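Bivoto Woven Table Mat, dark grey
Article no. 1313
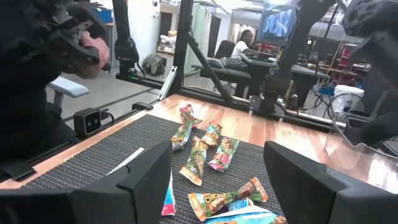
The Bivoto mat is made for people who use one table for many things: breakfast in the morning, homework or small repairs in the afternoon, dinner again in the evening. It protects the surface from scratches, crumbs and warm cups, and it can be rolled up and put away in a drawer when you want to see the wood.

We have sold this mat since October, first only in our shop in Trorilthorpe and now also by post. Many customers asked us for a mat which does not slide, so the new version has a softer back. The old version was a little thinner. If you already have one at home, the two can be used side by side, but you will feel a small difference in height where they meet.

Material and weave
The yarn is polyester with a PVC coating, woven in a fine grid. It does not take in water quickly, so you have time to wipe a spilled drink. The edges are cut and sealed with heat — there is no sewn border where dirt can collect. Please do not cut the mat yourself, the yarn will open at the new edge after some weeks.

Sizes
Small: 50 cm wide, for one person
Long: made to order, please write the length of your table in the comment field
Thickness: 2 mm
Colours: dark grey, sand, Evano blue (until stock is finished)

Cleaning
Wipe it with a damp cloth and a drop of washing-up liquid. For oil or tomato sauce, leave warm soapy water on the mat for ten minutes and then rinse it in the shower or the bath. Let it dry flat. The washing machine is not suitable, also not on the wool programme. Chlorine makes the dark grey turn brown, and we cannot accept a return for this reason.

Heat
Cups, bowls and plates from the table are no problem. For a pan directly from the cooker you need a trivet. The Simanjuntak cork trivet from our kitchen pages fits well in colour and is thick enough for cast iron.

First days
A new mat comes rolled in a paper tube and wants to keep this shape. Lay it upside down overnight with some books on the corners. In a cold room it may need a second night. It can have a light smell when you open the tube; an open window helps.

Delivery and returns
Orders which arrive before noon leave us on the same working day. The small size goes as a letter parcel, the long one with a carrier who will ring before he comes. You can return an unused mat in its tube within 30 days. Mats made to order cannot be returned, so please measure twice.

Stock on Thursday, February 21, 2019: 456 pieces in dark grey, small size.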